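Erance Manipulation Forum
Board: Methods and Results
Topic: Reported gains from randomized object placement

Skusach_Lab
Posted Monday, 9:14 AM

Members are invited to comment on our latest evaluation. The policy was trained in the Flisurura kitchen environment with object positions redrawn for every episode. Success on the fork pickup task rose from 40 to 55 percent. The kitchen layout was held fixed.

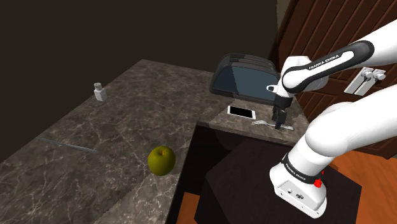
Fork pickup task, simulated Franka arm, gripper open above the fork.

All other training settings were unchanged between the two runs.

ospina_eval
Posted Monday, 10:02 AM

We thank the authors for the report. We do not agree that the gain can be credited to placement alone. Only 2 random seeds were used. Our own runs at Ospina varied by more than that between seeds.

gridworks26
Posted Monday, 11:30 AM

I would support the result with one condition. Thin, flat objects are sensitive to contact settings in simulation. Please state the friction values.

Skusach_Lab
Posted Monday, 1:45 PM

The friction values will be added to the report. We maintain that the direction of the effect is sound, and 26 further seeds are scheduled.

ospina_eval
Posted Monday, 2:10 PM

Our objection stands until those runs are posted.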